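Open day at Civine, part two: the simulation desk

15 November 2021

The first part of these notes covered the floor cells and the conveyor. I ran out of patience before getting to the simulator, which was the part I went for, so it gets its own post.

Civine is on the second floor of the old Nitonside building. The open day was in September and I should have written it up then. Visitors went through in groups of 9, with 38 minutes allotted for the software room. We got a little less because the group ahead of us had a lot of questions about batteries.

Halyna Holovko ran the session. She works on the two-arm platform they call Gilani, and she kept the slides short. Most of the time went to a live simulator on a projector, with the same view on a monitor for anyone near the front. The simulated robot has the same two arms and the same grippers as the real one, and the software that commands it does not know which of the two it is talking to. The message format is the same, the joint limits are the same, and the controller runs at the same rate.

The task for the afternoon was table clearing. The robot is given a desk with ordinary items on it and a target for each one. It works from the robot's own viewpoint, so you are looking past its body at the arms and the table. I found this awkward for the first few minutes. It is hard to judge the height of a gripper over a flat surface when the camera sits behind it. Holovko said new operators have the same trouble, and that they tend to stop high and creep down. 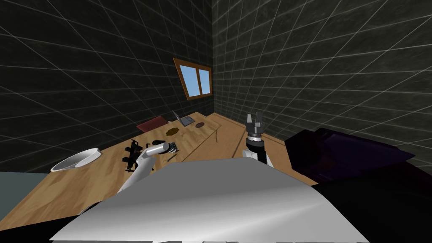
Thin objects are the main problem. A laptop or a bowl gives the planner a reasonable amount of geometry to work with. A pen lying on a desk gives it a few millimeters of height, and the fingertips have to come down almost to the wood to get a hold on it. If the table height in the model is off by a small amount, the fingers either close on air or push into the surface. In simulation the second case shows up as a spike in the contact force and a pen that leaves the table at high speed. We saw this twice. The second time was on purpose.

Their fix is a guarded move. The arm descends slowly until the wrist force passes a threshold, backs off slightly, then closes. It is an old method and it costs time, but it removes most of the dependence on an exact table height. I asked whether the threshold was the same in simulation and on hardware. It is not. The simulated force signal is much cleaner, so they add noise to it and then filter it, in order to test the filter. I thought that was sensible.

The next topic was randomization. Each run starts with the objects in new positions, and the lighting and surface textures can be changed as well. Someone asked why the rooms look so plain. The answer was that the room hardly matters for this task, and rendering time is better spent on the table. Their batch machine gets through 27 runs in the time it takes a person to reset the physical desk and do one. I did not see the batch machine, so I am passing that on as stated.

Coordination between the arms was the weakest section. At present one arm works while the other parks itself out of the way, gripper up. There is a mode called Limerik in which both move at once, sharing a reserved volume of space over the table, but it was only shown as a recording. In the recording the arms spent a fair amount of time waiting for each other. Holovko was frank about it. The reservation is too coarse, and splitting it into smaller blocks makes the planner slow.

I also asked about soft items and cables. Cables are treated as fixed scenery for now. The robot avoids them and does not try to move them. Cloth is not modeled at all in this version.

We did not see the desk task on the physical robot, which was powered down for a gearbox swap. I would have liked to compare the guarded move on real wood, mainly to hear how it sounds. The handout has the filter settings in a table on the back page, with the cutoff frequency missing. I have written to ask for it and will add the number to this post when I get it.

Part three will be the gripper workshop, which needs some drawings I have not finished.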